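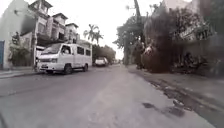 Keeping Street Grit Out of the House

Most of the dirt on a hallway floor comes in on shoes. Fine sand from the road works like sandpaper on a wood finish, and by February the first few feet inside the door usually look dull. A few changes at the entrance will save a lot of mopping.

Start outside. Put a coarse scraper mat on the step and a second, absorbent mat inside. The inside mat should be long enough for two full steps per foot. The Kallberg runner we use has a rubber back and can be hosed off. Shake it out every few days and wash the floor under it when you do, as grit collects there too.

Keep a boot tray next to the mat. Line it with pebbles or an old oven rack so the soles don't sit in the melt.

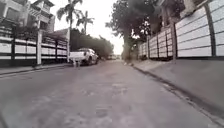 Debora Lombardi
Home Care Editor

Jan 25, 2022

Sweeping and mopping

Vacuum before you mop, always. A wet mop on a gritty floor pushes the sand around and leaves fine scratches. Use the bare-floor setting with the brush roll off.

For tile and vinyl, add 50 ml of white vinegar to a bucket of warm water. Skip the vinegar on marble, limestone and waxed wood. Those get plain water with a few drops of dish soap, and the mop wrung out until it no longer drips.

Salt marks

White rings near the door are dried road salt. Dampen a cloth with warm water, lay it on the mark for a minute, then wipe and dry. Old marks may take two or three rounds. On leather boots, use equal parts water and vinegar, test the heel first, and let them dry away from the radiator.

Door tracks and thresholds

Loosen packed dirt with a dry toothbrush and vacuum it up with the crevice tool. Widad Bitar, who tests vacuums for us, uses the narrow Nijs nozzle, but a cardboard tube pinched flat at one end does the same job.

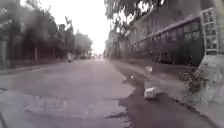
How often should I wash the inside mat?
Once a month is enough for most homes, and every two weeks in wet weather. Use cold water and a mild detergent, and dry it flat.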